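Folding table

A folding table is a table whose legs collapse against the underside of the top so that it can be stored flat, carried through a doorway, or leaned against a wall for years. It is used for meals, card games, elections, yard sales, craft work, and the temporary holding of things that have no other place. The temporary use is often the longest.

Contents
1 Names
2 History
3 Construction
4 Use
5 Storage
6 Surfaces and upkeep
7 Common complaints
8 See also

Names

In everyday speech the words "folding table," "card table," and "trestle table" are swapped freely, to the distress of people who sell them. A card table is small and square, with a leg at each corner. A trestle table is a loose board resting on separate supports, and strictly speaking it does not fold at all. It comes apart. Sellers also use "banquet table" for a long folding table, whether or not a banquet is expected.

History

Tables that could be taken down after use are much older than tables that stayed put. In medieval halls the dining board was laid across trestles for the meal and cleared away afterward, leaving the floor free for dancing, sleeping, or both. The word "board" survives from this arrangement in "room and board."

Hinged legs came later. Armies on the move carried folding desks, beds, and chairs, and officers of a certain rank expected to dine in a field much as they dined at home. The gateleg table, with its swinging leg and hinged flaps, brought the same idea into small houses, along with the bruised shin.

In the twentieth century steel tubing made legs light and cheap, and molded plastic later did the same for tops. The result was a table that one adult could lift, although two usually try.

Construction

Most modern folding tables have three working parts: the top, the legs, and the lock.

The top may be solid or hollow. Hollow plastic tops are light and shrug off spills, but they flex under a sewing machine. Some tops are hinged across the middle and close like a suitcase, with a handle on one side. The seam this leaves is where pens go.

The legs are usually joined in pairs by a crossbar and swing out from the underside. A diagonal brace keeps each pair upright. The brace is held by the lock, often a metal ring that slides down over a joint. Gravity keeps the ring in place while the table stands, and habit keeps people from checking it.

Makers differ mainly in the lock. The Trakar line uses a sliding ring, Zudetti a spring button, and Mthembu a lever that can be worked with one hand by anyone who has read the leaflet. The Vonside banquet model has 2 locks on each leg pair, a feature its catalog describes as reassuring.

Use

Folding tables are found wherever a room has to be several rooms in turn. A church hall may serve lunch, host a blood drive, and hold a stamp fair on the same set of tables in one week. At family holidays the folding table is traditionally given to children, who may remain at it well into their thirties.

Eating at one calls for some care. The top is often slightly lower or higher than the dining table it has been pushed against, and a cloth laid over both hides the step without removing it. Glasses are best kept away from the join.

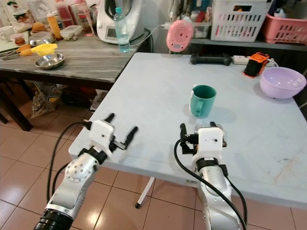 Storage

A folded table takes up little floor, but it is tall, heavy at one end, and inclined to slide. Halls with many tables keep them on a wheeled rack. Homes keep them behind a door, in a garage, or under a bed, where they are found in July by someone looking for a fan.

Tables should be stored with the locks released and the legs fully down against the top. Stacking them face to face protects the surfaces.

Surfaces and upkeep

Light colors are common and show everything. Warm soapy water removes most food, and baking soda paste lifts some ink. Scouring powder removes the stain and the finish together. Hinges benefit from a drop of oil once in a while and seldom receive it.

Common complaints

Wobble, usually from an uneven floor or a loose brace rivet. A folded napkin under one foot is the standard repair.

Pinched fingers, from the lock or from the leg crossbar during closing.

Sagging in the middle, seen in long tables used as shelves.

See also

Card table
Drop-leaf table
Folding chair
Trestle

This page was last edited on 03/10/2024.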